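Gelumus Philatelic Auctions to Offer the Cárdenas Collection of Postal History

SKOSTVILLE, September 2023 - Gelumus Philatelic Auctions will sell the Cárdenas collection of railway and river mail in a two-session public auction at its Skostville saleroom. The collection is offered in 119 lots and has not been on the market before. Most of the material is on cover, and many of the pieces carry town postmarks that collectors of this field seldom get to bid on.

The collection was put together over two generations of the Cárdenas family, who lived and worked in the river town of Laridham. It was consigned in August by the heirs. The family kept the covers in the order in which they were bought, with the original dealer invoices, and the invoices will go with the lots they belong to.
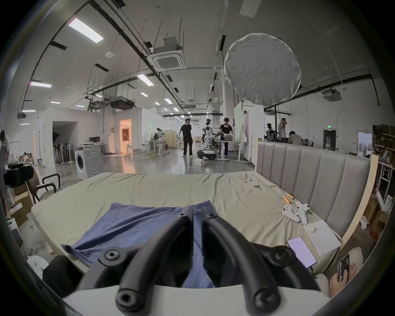
The first session is given over to railway mail, including station handstamps, late-fee covers and a run of mail bag labels. The second session covers the river steamer routes and closes with Laridham local post issues, both mint and used. Large lots and album remainders are placed at the end of each session.

"The strength here is in the ordinary letters," said Ginette Sutherland, head of postal history at Gelumus. "There are a few rare stamps, and they will get attention. But a collector who wants to show how mail moved between Laridham and the coast will find most of the story in covers that open at modest prices."

The leading piece is a folded letter carried by steamer and then by rail, franked with a strip of the Laridham local stamp and canceled at both transfer points. It is sold with an expert certificate. A small tear at the top, away from the stamps, is noted in the catalog.

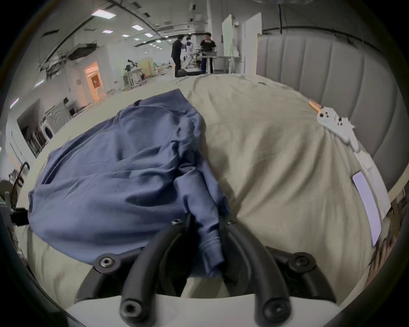 Can collectors bid without traveling to Skostville?
Bids are accepted by mail, by phone and through the Gelumus website, as well as in the room. Phone bidders need to register the day before the session so that a line can be reserved.

Opening bids start at $80. The buyer's premium and terms of sale are printed inside the front cover of the catalog. Lots sold with certificates are not returnable for reasons of opinion, and group lots are sold as they are. Extensions for expert review must be requested in writing before the sale begins.
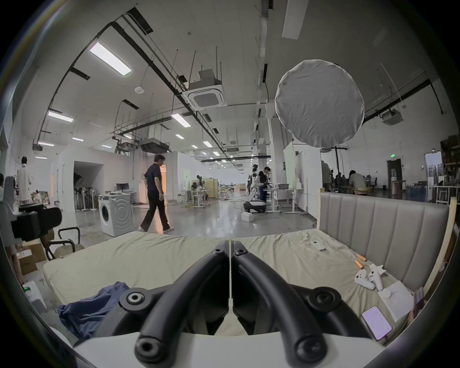

Viewing and catalog

Lots can be viewed at the saleroom by appointment during the 7 days before the first session. Viewers may bring their own magnifiers and perforation gauges; watermark fluid is available from staff on request and may not be used on lots with original gum. Extra scans of the backs of covers can be ordered by lot number.

The printed catalog is free to past Gelumus buyers. Other collectors can request a copy from the Skostville office or read it online, where prices realized will be posted after the second session. 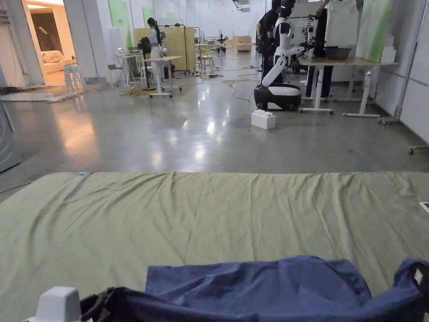
About Gelumus Philatelic Auctions

Gelumus holds public sales of stamps, covers and postal stationery in Skostville and accepts consignments all year. Inquiries about the Cárdenas sale should be addressed to Ginette Sutherland, Postal History Department.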